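Medis Robotics Club Forum > Build Season > Laundry task

Dryer door + basket unload, who has it working??

gripwrench
Posted January 2026
ok so our team (Biketti) is on the laundry task for the student showcase in February and the door is killing us. Pick from basket is fine. Door close is fine. Door OPEN is like a coin flip. Arm goes in, fingers close on the handle, starts the pull and then either the wrist faults or it slides off. We changed the pull speed 2 times already. Anyone?

pallet_jack
what's your pull path? straight back or arc

gripwrench
straight back for the first bit then arc. copied from last years code

pallet_jack
theres your problem probably. last year was the cabinet, totally different hinge. Door is round, handle is down low, you have to swing from the first centimeter. straight pull on a hinged door = side load on the fingers = wrist fault

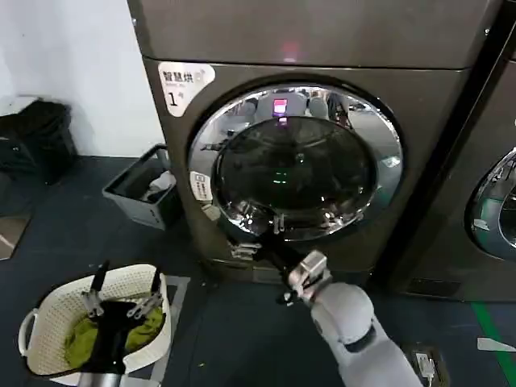 Also don't leave the left arm doing its own thing while you pull. We had ours still going for clothes and the whole torso leaned a tiny bit and the right side lost the grip. Took us a whole evening to find. Now left arm freezes until door is past half.

sockdrawer33
disagree on the freeze. rules say you get 600 seconds for the full load, if you stop one arm every time you need the door you're giving away points. Clorkammont ran both arms together at the fall meet and they were fine

pallet_jack
they were fine on a lighter door lol

sockdrawer33
still. fix the torso gain, don't kill the parallel motion

gripwrench
we're not anywhere near the time limit being a problem, we can't open the door

kettle_logic
What finger pads are you running? Bare metal on a smooth bar is going to slip no matter how good the path is. We put thin rubber on ours, cut from a bike tube. Ugly but it holds. Check inspection rules first – I think anything glued needs to be on your parts sheet

gripwrench
bare rn. will try the tube thing tmrw

dusty_encoder
one more – shiny door rims mess with depth. ours kept seeing the rim a hand further back than it was, reflections. We stopped using depth on the door completly and just go off the handle position in color + a fixed offset. The Kopecký handout has a page on it, near the end, the part everyone skips

sockdrawer33
fixed offset breaks as soon as the robot parks a bit crooked tho

dusty_encoder
yes so park it straight. tape on the floor, line up base, done

sockdrawer33
is tape even allowed at the showcase?

dusty_encoder
it was last year. havent seen anything saying no

kettle_logic
I'd ask before you build everything around it. Email the organizers

gripwrench
update. swing from the start + tube rubber, frozen left arm for now. 309 test pulls logged since the build opened and tonight was the first time we got a run of opens with no wrist fault. still slipped at the end when the door gets near full open, guess the arc radius is off

pallet_jack
measure hinge to handle with an actual tape measure, not off the CAD

gripwrench
...it was off the CAD

sockdrawer33
nice. now unfreeze the left arm

pallet_jack
do NOT unfreeze the left arm

gripwrench
fixing radius first. will post the log after saturday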